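Budget for a first tabletop arm cell: what am I forgetting?
Posted in Equipment & Purchasing, August

Hongjun Guo

Hello everyone, and thank you in advance for reading what is going to be a long post (I did try to cut it down). I look after the equipment money for a small teaching lab, and we've been given the go-ahead to put together one bench for pick-and-place work. Bowls, cups, kitchen things, nothing heavy. The arm itself is settled, we're taking a used one from another department, so please don't talk me out of it!

What I have left is $1715 for everything around the arm. That has to cover the table, the mounting, a gripper if we can stretch to it, cameras, and the stuff the arm will be picking up. I have one quote from Clellow for a bench with a dark matte top and another from Siviletti for a lighter one that costs $200 less.

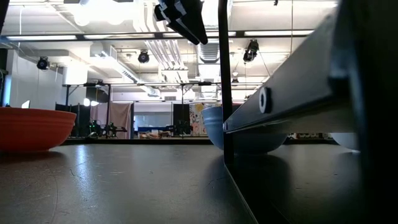 My worry is that I'll spend it all on the big items and then find out in the second week that we need something dull like cable clips or a better lamp. The students start at the end of the month and I would love to have the thing standing by then. Has anybody done this on a similar budget, and what did you wish you'd set money aside for? Also, is the darker top worth the extra?

Shaohua Fan

Hi Hongjun, what a nice project, and I'm a bit jealous of the free arm. We did very nearly the same thing two summers ago, so let me ramble a little.

First, the table. I'd pay for the stiffer one and worry about the color afterward. Ask both sellers what the top weighs and whether you can bolt through it, because a wobbly bench will eat your whole autumn. As for dark or light, a dark top makes pale and bright dishes easy to pick out on camera, but matte doesn't mean no glare. Ours still shows a streak from the ceiling lights, and we ended up moving the bench sideways after it was already bolted down, which I can't recommend. Tape the outline of the bench on the floor first and stand there with a camera at the height you're planning to use.

Second, please plan where the camera goes before you buy any rail or posts. We bought the rail first and it ran straight through the view of half the bowls. A Lü clamp on a side post fixed it in the end, but that was $29 plus shipping and a lot of grumbling.

Third, the bowls. Buy plain ones in a few different colors, and buy spares of each on the same day. Shops change their shades and then your new blue isn't your old blue. I keep 30 percent of the objects money back for replacements and it has always gone by spring.

And do keep something for cables, a power strip with a proper switch, fasteners and a second set of fingertips for the gripper. Before you order the fingertips, check that the gripper opens wide enough to get over the rim of your biggest bowl at an angle. I measured straight down and had to send a pair back.

Arnau

go with the cheaper bench and put the 200 toward the gripper. scratches show on dark tops anyway, ours looked ten years old after one term. also ask the other department if they still have the original cables for the arm, we forgot and had to buy them

Hongjun Guo

Thank you both so much, this is exactly the kind of thing I was hoping for. I hadn't thought about spare bowls at all, and I've just written to the other department about the cables (fingers crossed, they moved offices in the spring and I suspect there's a box somewhere). I'm going to ask Clellow and Siviletti for the weight of each top before I decide. Shaohua, was your clamp the short one or the long one?

Shaohua Fan

The long one. The short one won't reach around a thick post.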